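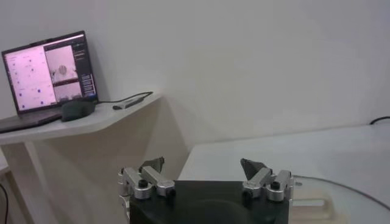 Slide 1. The gripper open, with the laptop on the desk to the left.

Wait for people to find a seat, the doors at the back are slow. Say good morning, thank the Ornmont people for the room and the coffee, and tell them up front that I'm going to talk for twenty minutes about collecting examples and hardly at all about training, so anyone who came for the training half can sneak out now with no hard feelings!

Start with the number. Over the spring we recorded 921 episodes at Nikotau, every one of them driven by a person, and when I first said that out loud at home I was rather proud of it (it sounds like a lot, and it felt like a lot in my shoulders). Then explain what an episode is for us: one try at one task, from the arm at rest to the arm at rest again, with the wrist camera running the whole way through. If it goes wrong in the middle you keep going and fix it if you can, and you mark it afterward. Go slowly on this bit. Last time I rushed it and got three questions about it at the end.

Then the sorting. We dropped 121 of them. Some had a gap in the video, some had the wrong task name typed in, and a fair few were me being tired after lunch. That left 800, and from those we put 91 aside for testing before anyone had trained a thing. Ask for a show of hands, who here sets their test episodes aside before the first training run? Be kind about it whatever the hands do, I didn't do it either for years.

CLICK
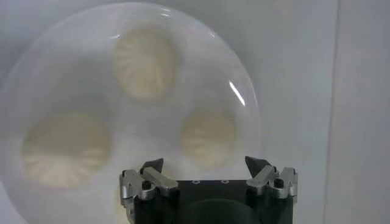 R. Mancuso

Food slide. Let them look at it for a moment, people always get hungry. Three dumplings under a glass dome, seen from the wrist. Point out how soft the pleats look through the glass, and then that one bright streak on the right side of the dome, sharper than anything underneath it. A person looks straight past a streak like that. Our first model, the one we called Stundurov, was much too fond of bright edges, and I would love to tell you I guessed this early, but I found it by sitting with a big mug of tea and going through the failures one after another until my eyes hurt.

What we changed: more variety in the light, and more variety in where things are placed. We had been setting the table up so neatly! Same spot, same angle, same everything, and very pleased with ourselves. Now whoever is setting up draws a card with a rough position on it and goes with that, even if it looks silly. Mention that the cards are ordinary index cards in a shoebox, somebody always asks.

Also say something about notes. Every episode gets one line of plain writing from the operator, right after it ends, while it's fresh. "Came in too low, backed off, tried again." That kind of thing. It costs very little time and I have gone back to those lines more than to any chart.

If time is short, skip the part on storage and go straight to the plan for July, when we move to two operators per shift and swap every half hour.

Questions. Repeat each one into the microphone before answering. Sign-up sheet for the shared episodes is on the table by the door, pens too, please bring the pens back.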